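Flirulent — Handling Cell Purchase
Pre-order inspection checklist with comments
Site: Hundinville workshop
Equipment under consideration: Drivari handling cell, one arm, with wrist cameras
Status: open items to be closed before the purchase order is raised

Mark each item Yes, No or N/A. A comment is required for every No. Comments from the first walk-through are already entered and should be left in place when the sheet is reissued.

SECTION A — FLOOR AND ACCESS

A1. Floor level within supplier's tolerance at the mounting position.
Yes. Checked with the long level both ways. No shimming allowed for in the budget.

A2. Path from roller door to mounting position clear for a pallet jack.
No. The racking bay nearest the door has to come forward. Half a day of labour, to be charged to the project and left out of the maintenance account.

A3. Working envelope marked on floor.
No. Supplier's drawing shows the envelope without the gripper fitted. Ask Drivari for a revised drawing before anyone puts tape down.

A4. Walkway width maintained with the arm at full reach.
Depends on A3.

SECTION B — ELECTRICAL

B1. Dedicated circuit available.
Yes. Spare way in the board, labelled.

B2. Emergency stop reachable from the operator's position and from the outside of the cell.
No. The quote includes one stop button. We need 2. The second is listed as an option and must be on the order, as retrofitting it means reopening the safety circuit and having it signed off again.

B3. Isolator lockable in the off position.
Yes. Own padlock required. Not supplied.

B4. Cables routed clear of moving parts and foot traffic.
No. Routing is not covered in the quote. Allow $200 for trunking, clips and floor cover. If the electrician says more is needed, come back to this line and do not take it out of Section D.

SECTION C — GRIPPER, CAMERAS AND MATERIAL

C1. Gripper fingers suitable for soft goods.
Yes, with a comment. The smooth fingers are acceptable for fabric. Fingers are a wear item. The quote gives a price per pair but no service life, so the spares line is a guess until Khương replies.

C2. Finger joints and seams able to be wiped down without removing covers.
Not confirmed. Ask for the cleaning instructions in writing. Solvent wipes are already banned near the cameras and the sheet should say what is allowed instead.

C3. Camera view usable at close range.
Conditional. Lighting makes a large difference on pale material. Budget for a diffuser over the work position.

C4. Cable slack near the work checked through the full range of movement.
No. Add to the commissioning test. A loop lying near the material can be picked up with it.

Wrist camera views, fabric handling:

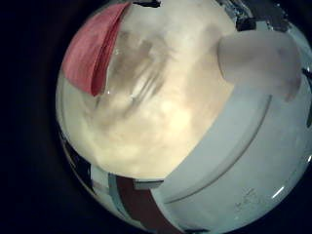
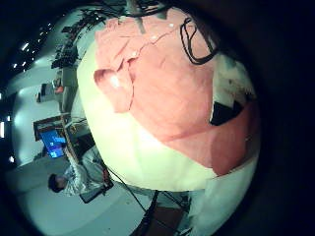
C5. Spare camera covers on order.
No. Two per camera to be added. Lead time from Drivari is 13 weeks, so they go on with the main order or we wait a quarter for a piece of clear plastic.

C6. Pinch points at the gripper identified and on the risk assessment.
Yes. The assessment was written for the old pneumatic unit and only the gripper page has been rewritten. The remaining pages need the same treatment before commissioning.

SECTION D — COST ITEMS WITH A SAFETY BEARING

These lines tend to be cut when a quote comes in high. They are not to be removed without a new inspection.

D1. Second emergency stop. Option price received, included.

D2. Perimeter guarding or scanner.
Open. Fixed guarding is cheaper to buy but takes up the walkway in A4. The scanner is dearer and needs a yearly check, which has to go into the operating budget and can't be treated as capital. My preference is the scanner on two sides and a fixed panel at the wall.

D3. Operator training.
Quoted for one session. We run a Sunday shift that never overlaps with weekday staff, so one session will miss them. Ask for a second date or a recorded induction with a practical check on site.

D4. Catalogue item 1104, lens and finger kit.
Included. Check the contents against the parts list before paying. The description on the quote and the one in the catalogue do not match — one mentions fasteners and the other doesn't.

D5. Disposal of the old pneumatic unit.
Not quoted. The air line must be bled and capped at the wall by a licensed fitter. Get a price.

SECTION E — PAPERWORK

E1. Manual supplied in English, printed and electronic.
Electronic only. Print our own and keep it in the grey binder at the cell.

E2. Warranty terms read and filed.
Yes. Warranty lapses if the gripper is changed for another maker's. Purchasing should know this before looking for cheaper fingers.

E3. Supplier contact for faults outside business hours.
No. Khương is the service agent for this region and answers weekdays only. After-hours cover is a separate contract. Without it, a Sunday fault means the cell is locked out until Monday, and the work plan should allow for that.

E4. Signed copy of this checklist attached to the purchase request.
Outstanding. Hold until A3, B2 and D2 are closed.

Reinspection due: June, or on receipt of the revised drawing, whichever comes first.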